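Workshop notebook, tableware bench
April 6, 2022

Dishes and tray, continued from the last page.

I start again with the tray because we did not agree about it before the holiday and I want my reasons to be on paper. We have two candidates. One is the Zurow tray with the high rim, the other is the flat one from Nonberg that the canteen already uses. The Nonberg one is cheaper and it stacks well, but with the plate pushed to the short side it tips when you lift it by one hand. I lifted it many times this morning and it tips also with a full cup in the far corner, only slower. The Zurow tray does not tip so easily. Its rim gives the fingers something to hold, and the rounded corners are kind to the sleeve. I keep the Zurow for the rest of the month.

Plate. The round teal one stays. I tried the oval plate again and it is nicer to eat from, but on the tray it leaves no good place for the cup. Either the cup stands in front of the plate, where the hand passes over it, or it stands behind and then the long side of the plate touches the rim and makes a noise with every step. With the round plate there is a free corner on every side, and the person who lays the tray does not have to think.

The color question came up again at lunch. I wrote in January that teal looks too dark for a breakfast plate, and I still think so for porridge and for rice. For bread, eggs and fruit it is very good. For our residents who see poorly, the edge of the plate must be clear against the tray, and on the gray tray teal is clear. I put the cream plate on the same tray and from a standing position I lost the edge of it when the ceiling lamp was on. So the cream plate is out for me, even if the kitchen likes it because it does not show scratches.

Cup. I use the black straight-sided one. I have two complaints. First, the dark inside: with coffee you cannot judge how full it is, and with water it is worse. When I pour for somebody else I have to bend down and look. Second, it is the same width from bottom to top, so a person with a weak grip has no place where the cup stops in the hand. It has also good sides. It stands firmly, it takes small room in the corner, and it can be washed with a normal brush down to the bottom. I asked Rundent if the same cup exists with a light inside. They answered that they will look and that the minimum order would be 40 pieces, too many for a trial, but the house could use them later if the trial is good.

Place of the cup. This was most of the afternoon. I laid the tray with the cup in the upper left corner, then upper right, then in the lower corners. My result, for the moment:

Upper left: good for somebody who eats with the right hand and drinks with the left. The plate can move a little to the right and still be inside the rim. Nothing must be reached over.

Upper right: the usual one in most houses. Good if the person puts down the fork to drink. If the person does not, the sleeve goes into the plate. I did this myself twice.

Lower corners: no. The cup is too near to the body and the elbow finds it.

I know that the Yazıcı guideline we got from the other house says upper right always. I think it was written for waiters, who come from behind and pour. Our people eat sitting, often alone, and take the cup by themselves. I would like to write in our own sheet "the side of the hand that does not hold the fork" and leave right and left out of it.

Slipping. The teal plate has a smooth bottom and the tray is smooth plastic too. When the tray is carried level there is no problem. When it is put down with one side first, the plate runs until it meets the rim. I tried a damp paper napkin under the plate – it helped, but it looks bad and the residents will pull it out. A thin silicone mat cut to the tray would be better. It must be a mat that can go into the dishwasher, and it must not be glued, because crumbs go under everything that is glued. I have written to the supply room. The price limit for all small parts of this trial is 2,702 in our internal points, and I have used very little of it until now.

Washing. The tray came out of the machine with water standing inside the rim, in all four corners. If it is placed upside down at an angle it dries well. The rack we have does not hold it at an angle. I leaned it against the wall and in 47 minutes it was dry without a cloth. Please, if you unload the machine, do not stack the trays flat when they are still wet. The smell the next day is not nice.

Still open:
The mat, waiting for the supply room.
Light inside for the cup, waiting for Rundent.
Carrying test on the stairs, with water in the cup.
Somebody left-handed to eat a full meal from it, as I am not the right person to judge this.
Text for our own sheet, I make a draft and put it in the folder.

I left one tray laid on the wooden tabletop, with the plate and with the cup in the upper left corner, as I propose it. Please write under this entry if you disagree.

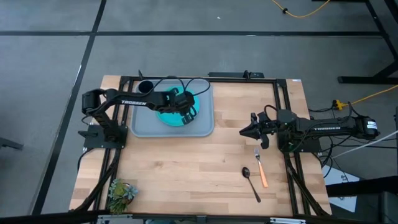 Nadine Nassar: I agree about the corner for the cup, but please do the stairs before you order any mat. With the old trays it was always the cup that moved first, and a mat only under the plate will not help with that. I eat with the left hand, so I can do the full meal for you. Soup also, if you want to see the worst case.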